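Home | Files | Data card | Licence | Contact
Print | E-mail this page

# Mimcombe Allotment Soil Readings

Version of Monday, July 29, 2019

## What is in this data

The set has 747 readings of garden soil from the allotments in Mimcombe. Each row is one reading from one plot. We measured acidity (pH), moisture and temperature, and we wrote down what was growing there.

The readings were collected by Firouzeh Yazdani and Tae-yang Sung. Bahman Shirazi checked the table and made the plot codes.

## Files

- `readings.csv` : the main table, one row per reading
- `plots.csv` : plot code, slope, shade, last known crop
- `notes.txt` : remarks from the plot holders, only lightly corrected

Columns with a name ending in `_raw` are the numbers as they were read from the meter. Please use the columns without this ending for normal work.

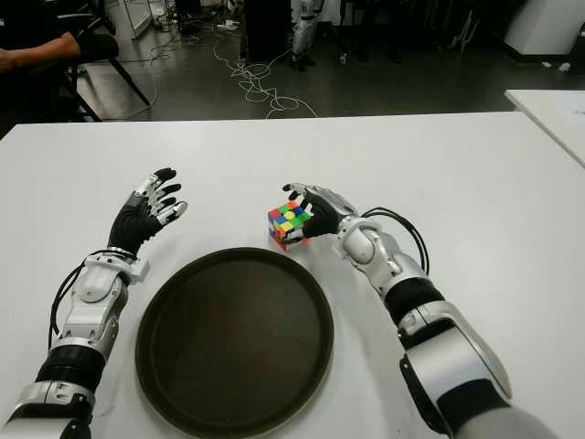

*White tabletop with two robotic arms, the left hand open.*

## Known problems

Moisture is given in steps of 5 per cent, so small differences between plots are lost. The readings from February are fewer, as the ground was frozen on many mornings. Plots near the lower gate were flooded in that month and have the value `NA` for moisture.

Two plots changed their code when the path was moved. The old codes are kept in the column `plot_old`. When you join the two tables, use `plot_id` and never `plot_old`.

Depth was not written down for the first readings. I believe it was the same as for the later ones, but I could not confirm this, therefore the cells are empty.

## Use and licence

You may use and share the data for any purpose if you name the source. The names of plot holders were removed before publishing.

Corrections are welcome. Please send the plot code and the row number to Setareh Rahimi.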